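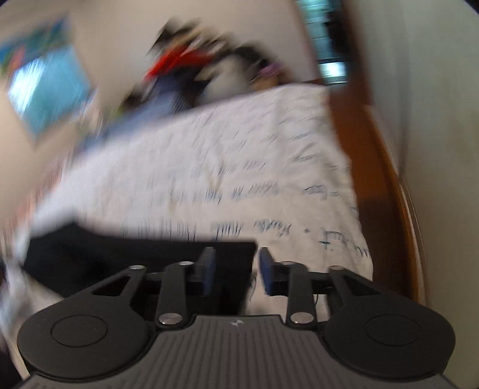 Does copying your notes out by hand do anything for your memory, or is it just a way of feeling busy? I'm on the evening bookkeeping course at the Gimcombe centre and our tutor swears by it. Every Thursday we're told to go home and write the week's stuff out again, no laptop. So I end up with a white sheet covered in handwriting, like the one in the photo, and I can't say I know the material any better than when I just read it through twice. It takes me 60 minutes and my wrist aches. I'm not against it, I'd just like somebody to tell me what they got out of it beyond a nice full page.
– ledgerlout

Replies

pipkin_m
It worked for me but I think you have to shut the book first. Copying from one page to another is typing with extra steps. I write down what I can remember, then open the book and fill in what I missed.

ledgerlout
That isn't what we were told to do though. We were told to copy.

CraigSutherland
Then you were told wrong, or half told. I did the same course at Boltow and ours was "write it out in your own words". Big difference. If your page could have come off a photocopier it was a waste of an evening.

old_fen
I'd go further and say the whole handwriting thing is oversold. People bang on about the pen being magic. I've typed all my notes for years and passed everything I sat. What matters is whether you go back to them. Most full pages of handwriting go in a folder and never come out.

pipkin_m
You passed, fine, but you don't know how you'd have done the other way. Neither do I, to be fair.

old_fen
True enough. Which is sort of my point – everybody on here is going by their own exam results.

Manon Morin
I teach adults (languages, not bookkeeping) and I'd be careful with anyone who promises anything. Some of my students write and write and it stays with them, some fill a page while thinking about dinner. What I ask for now is a short page. Leave the bottom third blank, and the next morning add whatever you can without looking at the top. They moan about it.

ledgerlout
Short page I could manage. I've been going right to the edges, mostly to prove I'd done it.

grubbins
Has anyone tried the Surkarix paper? Supposed to be smoother so your hand doesn't tire. Also seen people use a Trnka mat underneath.

CraigSutherland
Bought the mat. It's a mat. A bit of give under the pen is pleasant but an old magazine does the same job and I already had the magazine.

grubbins
So no on the paper then?

CraigSutherland
Never tried the paper. I'd want to see it do something before I paid more than I pay for a normal pad.

old_fen
If your wrist aches you're gripping the pen too hard. That's free.

ledgerlout
Tried holding it looser last night. Wrist better, writing worse. Can barely read the bit on accruals.

pipkin_m
Can you tell us what accruals are without looking?

ledgerlout
Sort of. Costs you've run up but haven't been billed for yet. I got the other half of it muddled with prepayments.

pipkin_m
Well, that's the bit to write out then, and leave the rest alone.

ledgerlout
Going to do it Manon's way for 2 weeks, 10 minutes a go, and see how I get on in the July test. Still not convinced. Will post the mark either way.

old_fen
Do. And if it's a good one I'll say you'd have got it anyway.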